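Skidham Shared Laundry
Progress report to the Lusero Fund, second period
Prepared by Mariama Dramani

Use of the laundry room

The room is now open every morning until 13:00, and in February we added one evening. At present 27 households use it regularly. In the first period it was 13, so we are content with the growth, but the evening is still quiet and we would like to try a later closing time.

Net bags for small items

In our last report we wrote that socks and baby clothes were often lost between the households. For this reason we changed to white mesh bags with a zip along the side. Each household receives one bag and brings it back with the washing. The mesh is fine, and where it lies double it is still possible to see through it a little, which helps when we sort.

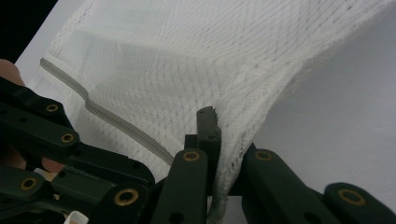 What did not go well

Some bags come back with the zip open, and then the small items mix with the rest of the load. Mingxuan Wei has put a short notice over the machines, in three languages. We also have a few bags with worn edges. We keep them apart for cleaning cloths and do not give them out again.

Costs

We have spent 2293 pounds in this period. The largest part was the repair of the older dryer by Brerkel. The bags cost 90 pounds together with the name labels. The remaining money is kept for water and detergent.

Next period

We will ask the households which evening hour is suitable for them. We also wish to buy a second folding table, and we wait for the price from Karunaratne. We will send it to you before we order.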